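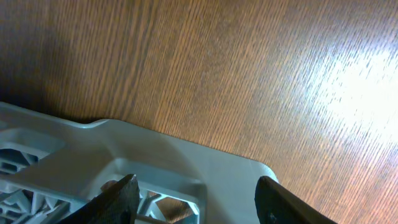

Session 2 notes – gripping from above

Hello again! Last time we got the arm moving, so now we teach it to pick things up. I've put 16 practice runs on the Narngate drive, and I'd like you to replay at least a couple before you touch the controls yourselves.

Start slow. Set the speed to 800 in the Fislow panel and leave it there (yes, even you lot at the back). Line up both fingers before you go down, then close gently.

Write down every miss, please – I want those as much as the good ones. Logs go to me, Ronja Strand, in room 317.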